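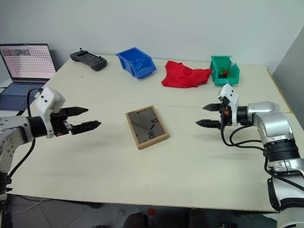 Both grippers open over the bench, with a framed panel between them.

About Plorbridge

Plorbridge teaches pairs of robot arms to handle the flat, slippery, awkward things people keep in their homes and offices: picture frames, folded cloth, trays, clock faces, lids. We love this work! A frame lying flat on a table looks like the easiest object in the world until you ask two grippers to get under it, agree on who lifts first, and set it back down without a bang.

We are a team of eight. Mihret Negussie started the company and still runs the motion side, and Hiwot Tamiru looks after safety and testing. The rest of us move between software, grippers, customer visits and the never-ending job of tidying cables.

Most companies use this page to tell you about their proudest moment. We have a few of those (ask us about the tablecloth), but the thing that shaped how we work is a fault, and we'd like new customers and new colleagues to hear about it from us first.

What we make

Stemo is our two-arm bench. It comes with the arms, the mounts, the grippers and the safety hardware, and it's the setup we use ourselves every day.

Kassa is the software that plans for both arms together. It decides which arm goes where, how fast, and what each one does while it waits for the other.

Postano is our fault log. It began as a shared text file and grew into a proper tool after the events described below. Every Stemo now ships with it.

The April fault

In April we were getting a Stemo ready for a customer demonstration. The task was to slide a glazed frame toward the middle of the table, pinch it from both sides and lift it level. One of our engineers saw that the left gripper was coming in too low, pressed the stop, and reached in to move the frame back by hand. All of that was fine, and it was how we'd trained people to do it.

Then the stop was released at the desk, to get ready for another run. Kassa should have thrown away the old plan and waited for someone to ask for a new one. It kept the last target for the left arm instead, and as soon as power came back the arm set off to finish a move that had been canceled half a minute before. It traveled up to 60 millimeters before the second stop was hit. The glass cracked and the engineer got a bruised knuckle. The gap between a bruise and something much worse was luck, and we don't like having to count on that.

We shut down every bench the same afternoon, called each customer who had one, and asked them to leave theirs off until they heard from us. Those were uncomfortable calls. People were kinder than we expected, and also asked some very sharp questions, several of which went straight onto our whiteboard. 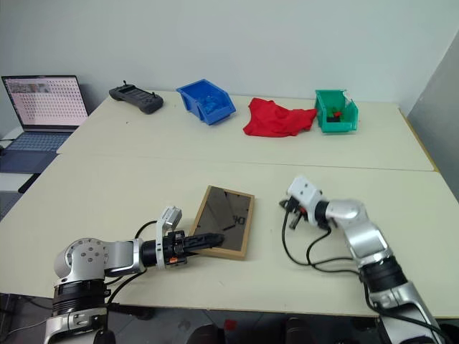 Could an arm still move by itself when the stop is released?
Releasing the stop now restores power to the brakes and nothing else. Kassa clears both arms' targets, and neither arm can move until a person starts a new plan from the desk.

What we found

The bench was off for 17 days. We had the direct cause on the first evening: the stop cleared the plan for the arm that reported it first, and assumed the other arm would be cleared by the same message. On most days it was. When the two reports landed very close together, the second one was treated as a duplicate and dropped, and one arm kept its target.

So why did it take so long? Because once Hiwot started pulling on that thread she kept finding more thread. A few of the things that came out:

The status light went green when power was available. Everyone in the room read green as "the arms are idle," and the manual didn't say otherwise.

Our test for the stop button checked that the arms stopped. It did not check what they did afterward. We had run that test hundreds of times and felt very good about it.

The same thing had probably happened once before. An old note in the text file said "left arm twitched after reset, couldn't repeat." It had no name on it and no follow-up, and we had all read past it.

That last one stung the most, and it's the reason Postano exists. An entry in Postano has an owner, and it can't be closed with "couldn't repeat." It can be marked as watching, in which case it comes back to its owner every 30 days with a polite nudge. Some of us have grown quite fond of the nudges. Mihret has one about a squeaky caster that has come back so many times it has its own mug.

What we do differently

The arms forget everything on a stop. Both of them, always, even if only one was moving. This costs a little time when you're tuning a task and have to set it up again, and we've stopped minding.

Hands go in only when the drive power is off and the person reaching in has the key. The key is on a big ugly lanyard. You can't start a plan without it, and you can't be in two places at once with it.

The first motion after any stop is slow. Kassa runs it at crawling speed, with a chime – three notes, chosen by a vote that got surprisingly heated.

The light has been rewired to show motion permission. Green is gone completely. Blue means a person may reach in, amber means they may not.

We practice on things that can break. For a while after the fault we were tempted to swap every fragile object for foam, and we did that during the retests. But our customers' objects have glass in them, and flat, shiny faces are where a gripper's mistakes show up quickest. The frames came back to the bench once the retests were signed off.

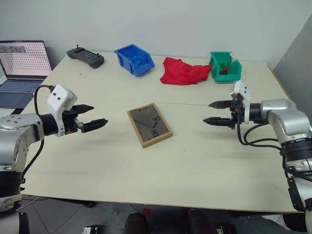 Framed panel at center table, bins and red cloth along the back.

We publish our faults

Customers get the full Postano record for their model of Stemo, including the embarrassing parts. We were nervous about that at first! In practice it has made support calls shorter and a lot friendlier. Someone will ring up and say "I think I'm seeing your number such-and-such," and usually they're right, and now and then they've found a cousin of it that we hadn't met yet.

If you run a bench and something odd happens, we want to hear it while it's still odd. A twitch counts. A noise counts. "It felt slow this morning" counts, and one of our better fixes came out of exactly that sentence, from a customer who apologized for bothering us.

Working here

New people spend their first week with Hiwot, and the first afternoon of it trying to make a bench misbehave. You get the key, an observer, and permission to be as sneaky as you like with the stop button. If you find something, the Postano entry carries your name and the whole team drops by to look. It's a very fun afternoon.

You don't need a robotics degree. Among us are a former piano technician, two people who came from packaging lines, and someone who used to frame pictures for a living and has strong views on how everybody else picks them up. We do ask that you're comfortable saying "stop" out loud to people who have been here longer than you. Anyone can call it, visitors included, and the run ends there. We talk about why afterward, over coffee.

Visiting

We like visitors. Demonstrations usually start at 10 in the morning and last until the questions run out. Bring an object if you want to see how the arms deal with it – flat things are our favorite, and please tell us beforehand if it's precious to you. Closed shoes, sleeves rolled up, and you'll get the short safety talk at the door even if you've had it before.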